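Office storage and records
Binders in desk cabinets: flat or upright?
Posted by Hajar Cherkaoui, 5/14/19

Our office is assigning a desk cabinet to each staff member for current files. The cabinets have two doors and one middle shelf. Staff have been laying ring binders flat on the shelf, and some leave theirs on the counter above. Is there a recommended practice? We must also decide what belongs in the lower compartment.

Thanakorn Khamphan
Flat storage is acceptable for one or two binders. Beyond that, the lower ones become difficult to remove and the rings may be pressed out of line. Please measure the clear height above the shelf before deciding. If a binder will stand upright with a finger's width to spare, store it that way, with the spine label facing the doors.

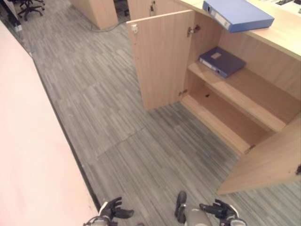 The lower compartment is best kept for heavier items such as paper stock. Check the back panel first – many desk cabinets have a cable hole there, and it should not be blocked if power leads are to pass through it. Binders in daily use may remain on the counter during working hours, but should be returned to the cabinet at closing.

Ashwin Marar
We just put everything on the shelf. No trouble so far.

Li-hua Man
I agree with the first reply in general. At Dandau we labelled 223 binders on both the spine and the front cover, so that they could be identified whichever way they were placed. I would also ask staff to close both doors when they leave the desk. An open door at shin height is a hazard in a narrow aisle, and our safety officer recorded two minor injuries from this cause in November.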